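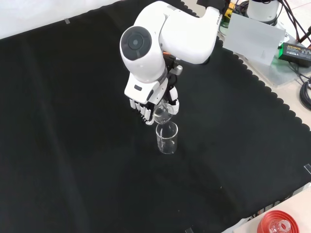 Tredcombe Robotics Open Day

The Tredcombe Robotics Open Day is a public event held each year at the Tredcombe Centre for Laboratory Automation. It presents the work of the centre's research groups through live demonstrations, short talks and guided visits to the workshops. The most recent open day took place on May 12, 2026 and received 177 visitors. Admission is free, but places on the guided visits must be booked in advance.

Background

The open day grew out of a series of closed visits arranged for schools and local employers. These were organised by Arvo Saarela, then head of the centre's teaching programme, who held that people who might one day work beside laboratory robots should be able to see them at close range. The first visits were limited to a single workshop and consisted mainly of a talk followed by questions. Demonstrations were added when the centre moved to its present building, where the larger rooms allowed visitors to stand behind a barrier while the machines were running.

The event is run jointly with the Luik Institute, which provides speakers and lends equipment for the smaller exhibits. Responsibility for the programme passed from Saarela to Esko Harju, who introduced the present division into morning and afternoon sessions.

Programme

The morning session is reserved for school groups and the afternoon session is open to the general public. Guided visits leave from the entrance hall in groups of no more than eight and last 48 minutes, including time for questions at each station. Visitors who have not booked a guided visit may attend the talks and view the standing exhibits on the ground floor.

At the 2026 event the opening talk was given by Niilo Laitinen, who spoke on the handling of fragile objects by machine. Algirdas Žukauskas of the Luik Institute gave the afternoon talk, on the planning of arm movements in narrow spaces. Both talks were followed by a discussion chaired by Harju.

Pouring demonstration

The best-known part of the open day is the pouring demonstration, which is given in the main workshop under the direction of Jarmo Peltonen. It uses a Franka robotic arm fitted with a white multi-fingered hand. The hand closes its fingers and thumb on a small glass beaker and tilts it over a taller one, marked with graduations, that stands upright on a black cloth. The rim of the upper beaker is held just above the mouth of the lower.

Pouring is regarded as a useful test because it combines several tasks that are simple for people and difficult for machines. The hand must grip smooth glass firmly enough to prevent slipping, yet without breaking it. The arm must bring the rim to the correct place and then turn it at a steady rate, while the weight of the held vessel changes as it empties. Clear glass presents a further difficulty, as many cameras and depth sensors do not detect it reliably. The dark cloth gives a plain background against which the edges of the glass are easier to find.

Peltonen's commentary deals in turn with the grip, the approach and the tilt. Questions are taken between runs, when the arm is at rest. Visitors most often ask how the hand judges the force of its grip, and whether the same movements could be used with other kinds of vessel. According to the centre's printed guide, changing to a vessel of a different shape usually requires a new grasp to be taught, while the path of the arm can often be kept with small changes.

Other exhibits

A second station, known as Jerau after the software on which it runs, allows visitors to plan a short arm movement on a screen and see it carried out in simulation. The station is intended mainly for pupils and requires no knowledge of programming. A further exhibit on the ground floor deals with the history of mechanical grippers, with models made in the centre's own workshop.

Safety arrangements

All demonstrations with moving arms are carried out by trained staff. Visitors remain behind a marked line, and an emergency stop is kept within reach of the operator. Children under the age of eight are admitted to the ground floor only. Bags and coats are left in the entrance hall before the guided visits.

Publications

A printed guide to the exhibits is issued for each open day. The 2026 guide was produced in an edition of 500 copies by the Flekulberg press and contains summaries of both talks, a plan of the building and a short list of terms. Copies not handed out at the event are supplied to school libraries on request.

See also

Laboratory automation
Robotic grasping
Luik Institute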